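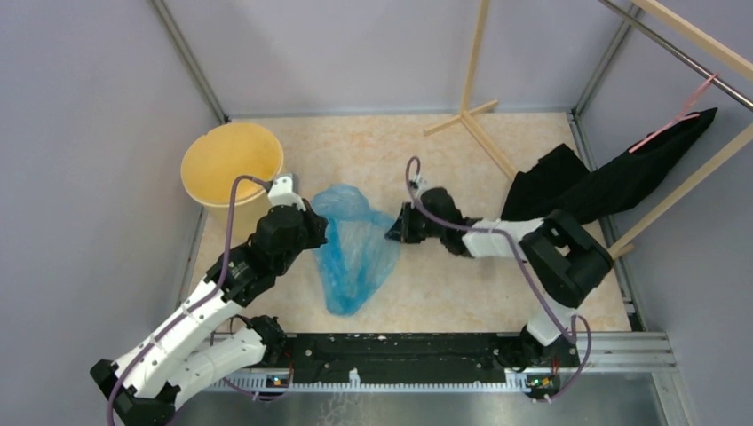
Fig. 4 – Yellow bucket and blue plastic bag

4. First use of the Trullau drying cabinet

We use cookies to remember your language and model number. Accept | Manage settings

Before you start, check that the cabinet is level and that the door closes without rubbing. The serial number (four digits, for example 2,447) is on the label inside the door.

1. Remove the two transit bolts from the back panel. Keep them in case you move house.

2. Slide the water tray in until it clicks. It holds 1,000 ml and must be emptied after each full load.
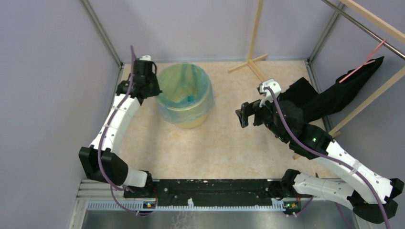
3. The fluff filter sits behind the lower grille. Pull it straight out by the tab, then brush it with a dry brush. Do this over a bin – a round wastebasket like the one in the picture is a good shape for it – and refit the filter with the arrow facing up.

CAUTION: Do not run the cabinet without the filter. Do not wash the filter above 74 °C.

4. Hang damp clothes on the rails with a gap between each item. Knitwear goes flat on the mesh shelf.

5. Close the door and turn the dial to Cottons, Mixed or Delicates.

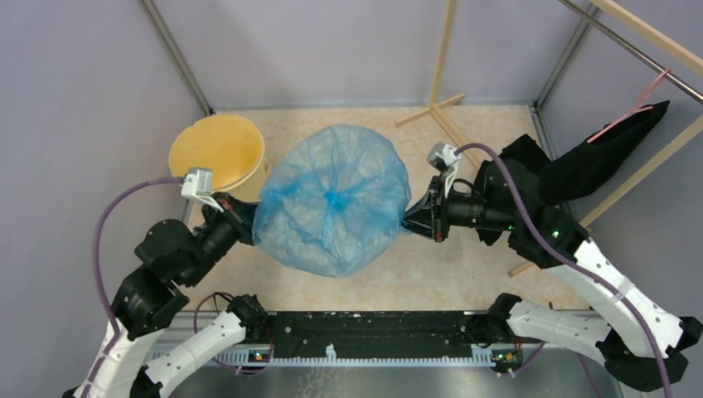 6. Press Start. The fan runs for a short while before the heat comes on.

Note: A faint smell is normal on the first two cycles. If it goes on longer, switch off at the wall and see section 9, fault code 312.

Text revised 09/09/2025, T. Arai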